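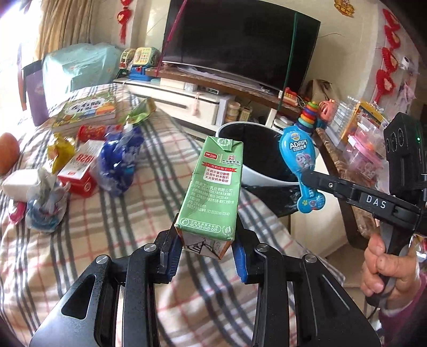 Ticket 381 | erstellt von Kekeli Baidoo | 28. Juli 2019

Greifer 2, linker Finger: blaues Pad wandert beim Klemmen. Milchkarton steht leicht schräg zwischen den Backen, unten etwas geknittert.

Pad runter, Kleberest mit Isoprop ab, neu gesetzt. Schrauben oben an den Gelenken nachgezogen, eine hatte Spiel. Nullpunkt neu angelernt.
200 Zyklen, ab 57 wieder Versatz. Schließkraft eine Stufe runter, nohcmal 200, ok.

Offen: Ersatzpads bei Femlow bestellen. Greifer mit DAS-Aufkleber noch nicht geprüft.

Kommentare (2)

Ahn: Hatten wir im Februar auch. Pad vorher anrauen, hält länger

Hirnine: welche Stufe jetz genau?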